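Water hardness and the bathroom faucet: a conversation with Prasanna Amarasinghe

Prasanna Amarasinghe tests domestic water supplies for Shukla, a small laboratory in Urham. Most of the samples that reach the bench in February come from homeowners who have replaced a water heater and want to know how long the new one will last.

"The first number I look at is total hardness," Amarasinghe says. "The Urham wells run at 300 milligrams per liter as calcium carbonate. Anyone on that supply will see scale on a heating element within a year."

Temperature matters as much as concentration. Calcium carbonate comes out of solution faster as water is heated, and Amarasinghe advises clients on hard supplies to avoid the highest thermostat settings.

The laboratory recently compared samples from 39 households, most of them on the Drusis side of town, where a softening plant blends well water with reservoir water. Hardness there was lower, but it drifted during the day. "A sample drawn at 6 a.m. and one drawn at noon can differ by more than 45 milligrams. One bottle tells you very little. I ask for 4, spread over a day."

Ion exchange softeners remain the usual remedy. Amarasinghe has no objection to them but finds that many are set up with the wrong hardness value and regenerate too often, which wastes salt.

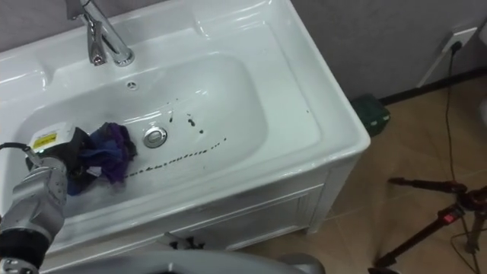

A vanity basin with a single-lever chrome faucet.

For fixtures, the advice is plain. Wipe the spout dry at night. Use diluted white vinegar on aerators, rinse well, and keep it off natural stone. "Abrasive pads do more damage to plating than the scale does," Amarasinghe says.

The next round of sampling will cover Wusport, where the supply was switched to a deeper well. Results will go to the households first.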